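The Hondix home arm: questions we keep being asked

Last updated in September. We run an independent buyers' advice site and we don't sell the Hondix, or anything else with a motor in it. The monthly plan comes through a reseller called Sundon, and most of the letters we get are from people who have read Sundon's brochure and want to know how much of it to believe.

What do you get for the money?

One arm, one two-fingered gripper with a small camera beside it, a mounting kit, and access to the task library. The task library is where the brochure spends most of its adjectives. There were 31 tasks listed when we signed up. Ten of them were variations on picking something up and putting it down again somewhere else, which is a fair thing for an arm to do but a generous way of counting.

Does it really fold laundry?

It handles cloth. We would stop short of "folds laundry". Flat, square things on a clear surface are what it likes best. Of our 21 attempts with tea towels and napkins, we would have put nine away in a drawer without touching them up. Shirts are in the library under "coming soon", and were there last spring too.

The brochure says "no set-up". Is that right?

No. You have to fix the arm down, run the leads, install the software on a computer you already own and then teach it where its working area begins and ends. Sundon will send someone to do this for an extra fee, and the fee is not on the main price page. If you do it yourself, set aside an afternoon and be strict about where the cables go. Ours took longer than that.

How much room does it need?

More than the leaflet drawing suggests. The drawing shows the arm tucked neatly against a wall, and an arm in that position can't turn its elbow. Measure the full reach in every direction and then keep people, pets and mugs out of it while the thing is switched on.

Can I use the 3030 frame instead of the Hondix stand?

Yes, and we would. The official stand is dear for what it is. A frame built from 3030 aluminium profile holds the arm just as steadily in our view, and you can change the height when you find you got it wrong. Sundon told us that a home-made frame doesn't affect the guarantee. Ask for that in writing.

What is the Drinitz pack, and do I need it?

It is a set of softer finger pads with a software update attached, sold separately for £66. The claim is "sure-touch grip on any fabric". We noticed a difference on thin cotton and none on anything thicker. We think pads this basic ought to come in the box, and we can't see why the update has to be bought at all. Try the standard ones for a month first.

Is it quiet?

Quiet enough to talk over. You wouldn't want it in a bedroom — the stop at the end of each movement makes a small clunk, and after an hour you start waiting for it.

Does it send pictures of my home anywhere?

By default, yes. The camera uploads clips "to improve the service", and the switch to turn this off is three menus down. Turning it off didn't remove any tasks from our list, so we would do it on the first day. We asked what happens to clips already uploaded and got a reply that didn't answer the question.

Is the gripper strong enough to hurt someone?

We haven't tested that and aren't going to. The manual says to keep hands away while it is moving. The brochure has a child handing it a sock. Go with the manual.

What does it look like at work, from the gripper's end? 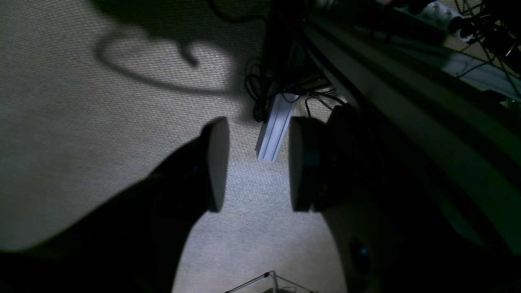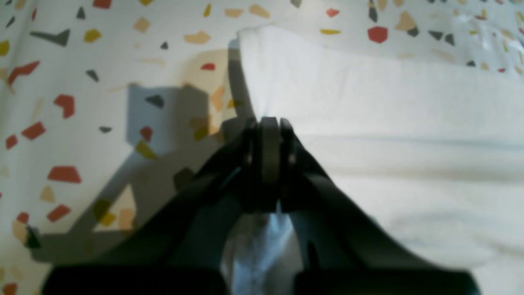 Is there a cheaper rival?

The one we are asked about most is the Mac Mathúna arm, which costs less to buy and has no monthly plan. It also has a much shorter list of ready-made tasks, so you would be doing the teaching yourself. If you enjoy that kind of thing, it is the better buy. If you don't, you may find it ends up under a dust sheet.

Can I cancel?

You can, with 31 days' notice, but only after the first six months. The arm has to go back in its original packing, so keep the box, however much room it takes up. We were told that a missing foam insert counts as missing packing.

So would you pay for it?

Not at the present price. As a hobby it has its moments — we did become rather fond of watching it have a go at a napkin. As a way of getting housework done, it is slower than doing the job by hand, and someone still has to lay everything out first. We will look at it again when shirts arrive.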